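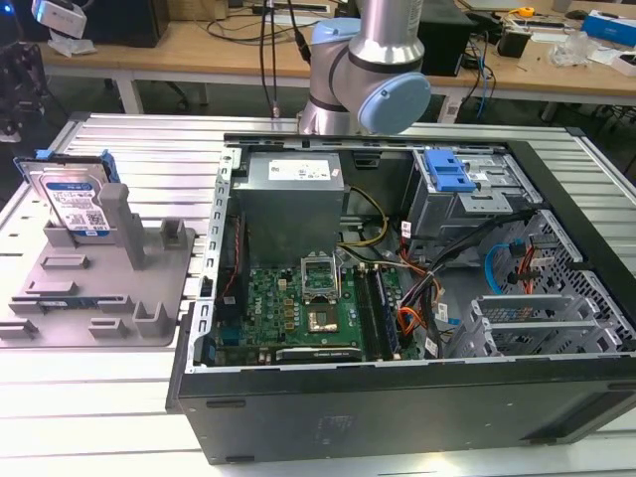
Teardown bench, May, after lunch

Back on the black tower. I finally have it lying on its side with the side panel off, so I'm writing this up before I forget which bits I promised myself I'd look at. Pramila, if you're reading this over coffee, the parts you care about are further down under "drive" and "cables".

Case went on the slotted aluminum bench instead of the wooden table. I know I always say the table is nicer to work at (it is!) but I lose small screws between the boards of that thing, and I can run a stop strip in the slots if a case wants to slide. No sliding so far.

Board

Green board, socket empty, retention frame up. Those gold contact pins are just sitting there in the open and it makes me nervous every time I reach over with a sleeve. I want a socket cover on it before anybody does anything else in there. There should be a bag of them in the Somwood drawer, left side, behind the thermal pads. If the bag is gone, cut a piece of stiff card and lay it across the frame, no tape please, I spent a whole evening getting tape gum off the last one.

There's still RAM in the black slots. It can stay for now. I'd like to try the stick in the known good board first and write the result on masking tape, the way we did with the Ovance batch. That batch went so smoothly and I'm convinced the masking tape is why.

Graphics card last. I want the slot covers at that end sorted first so there's room for fingers. They come out in a stubborn mood on these cases and I've cut myself on one before.

Power supply

Still in, label facing up, so copy the ratings off it now while it's easy to read. I'm not pulling it until the bundle is untangled. Yellow, orange, red and black all going across the board in one fat snake, and I can never tell what's looped under what until I've tugged the wrong one. Plan is to unplug at the board end, lay everything back toward the supply, tie it loosely, then lift the lot. Slow but I like it.

Drive

The 3.5-inch one with the blue label is in its blue plastic caddy and standing up in the gray printed tray on the left. I'm really happy with this tray! The old one let a drive lean over if you bumped the bench, and I got tired of propping things with a roll of tape. Posts and slots are a better idea all round. I'd still like the base a touch heavier, so next print gets more infill.

It has a QR sticker, so it can go straight into the log with the scanner, entry 693. Put the entry number on the caddy too, in pencil. We had a mix-up on the Yimyam job where the drives and caddies got parted and I spent ages matching them up by scratches, never again.

Don't wipe it yet. Read the health data first, save it in the shared folder, then wipe.

Cables

There's a light blue SATA cable and a red one down by the drive bay with the hexagon holes. Check the clips on both. If a clip feels mushy, out it goes. I had a perfectly good drive in the "dead" bin for weeks once and it was the cable all along (still embarrassed). Good ones go in the cable box, bad ones in scrap, and please no "maybe" pile, the maybe pile is how we ended up with a drawer that won't shut.

Odds and ends

Shelf space: 305 is free if we need somewhere to park the case overnight. Side panel goes with it, same shelf, standing on edge.

Compressed air is low. I've put it on the list with the Niltinora wipes, 2 boxes this time, since we keep running out halfway through a case.

Still to do today: socket cover, copy the PSU label, log the drive. The cable bundle can wait until I've had something to eat, I get rough with connectors when I'm hungry.

Pramila, could you look at the caddy latch design when you have a minute? I'd love to print a few spares in the same blue if we still have that filament.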